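The Left One

The year the office on Trunisska Street took in the grippers, I was the one who looked after them. I had not asked for the job. I had fixed the coffee grinder in my first week, and after that anything with a screw in it seemed to find its way to my desk, and so when the two white hand-held grippers came up in the elevator in their box, everybody looked very kindly in my direction.

They were a pair, and we called the pair the Drudik, after the name on the paperwork, though it was never clear to me whether that was the maker or the man who had signed for the delivery. You held one in each hand, like a person about to carry two full teapots across a room, and you squeezed, and the fingers closed. Whatever you did with them, the folding and the stacking and the putting of spoons into cups, went off to a machine at Doridow that was supposed to learn from it. I never saw Doridow. I pictured it as a very long building by a river, with one patient arm in the middle of it waiting for my spoons.

The right one never gave any trouble. I want to be fair to it, the way you want to be fair to the child who does his homework. I wiped its pads, I checked its marker was sitting flat, I opened and closed it a few times and put it back. In all those months I don't believe I said one word to it.

The left one was another matter. It had come back from Yeo, where they did the repairs, with a note that said only "adjusted," and from then on it closed a hair late. You would squeeze and there would be a little pause, as if it were thinking the matter over, and then the fingers would come together very politely on whatever you had meant to pick up. If it was a sponge, fine. If it was a grape, you were chasing it under the table.
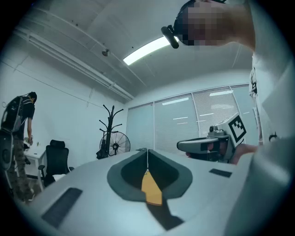
I learned its ways slowly, and mostly in the evenings, when the light in the windows had gone and the blinds looked whiter than they did by day. I would take the finger pads off and clean behind them with a bit of cloth wrapped around a toothpick — my grandmother cleaned her sewing machine that way, and I have never found a better tool — and then I would set them back and close them very gently to see whether they met all along the seam. They had to meet all along. If they met only at the tips, the thing would pinch, and if they met only at the base, it would lose anything thinner than a pencil. There is a small screw under the cover that settles this, and the whole secret of it is to turn it less than you want to.

I turned it more than I wanted to, the first time, and spent until nearly midnight finding my way back.

The manual wanted 100 squeezes after every adjustment, and I did them, sitting by the round table with the toy figurines watching from the edge of it. Somebody had set them out there for people to pick up and put down, and I had grown fond of them. I used to practice on the green one. It had a good solid shape and did not hold a grudge when it was dropped. Somewhere in the fortieth squeeze my hand would begin to ache, and by the end of the second lot I was telling it things. I told the left gripper about my sister's wedding, and the apartment I hadn't gotten, and how in December the radiators on our floor knocked so loudly that we all took our phone calls in the stairwell.

Then we would try them together, the left and the right, and that was the part I liked best. You stood with your feet a little apart and held them out in front of you, and you waited for your arms to forget they were arms. Someone would be sitting nearby with their legs stretched out, and someone else would be looking for a cable, and there was always a fan to step around. Left, close. Right, close. Left, open.

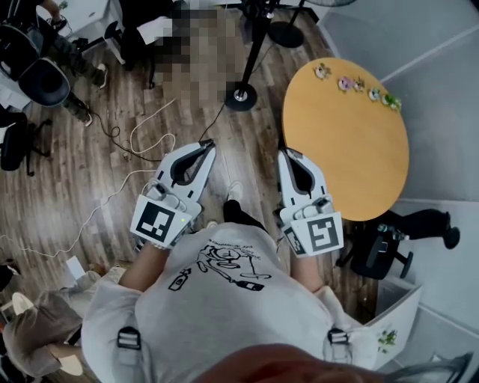 Both of them at once, over the wood-grain floor, with the figurines keeping to their table.

One evening it simply closed on time. I squeezed and there was no pause, and I was so used to the pause that I thought I had imagined it, and I squeezed again. I picked up the green figurine and put it down. I picked up a grape from my own supper, and carried it all the way across the table, and ate it.

I wrote "adjusted" on the card, and after a minute I crossed it out and wrote down everything I had done, the toothpick and the screw and how far I had turned it, until I had run onto the back. Yeo never asked to see it. I went on doing the squeezes every week all the same, and I missed the little pause more than I would have told anyone, and now and then, out of habit, I still left room for it before I let go of a spoon.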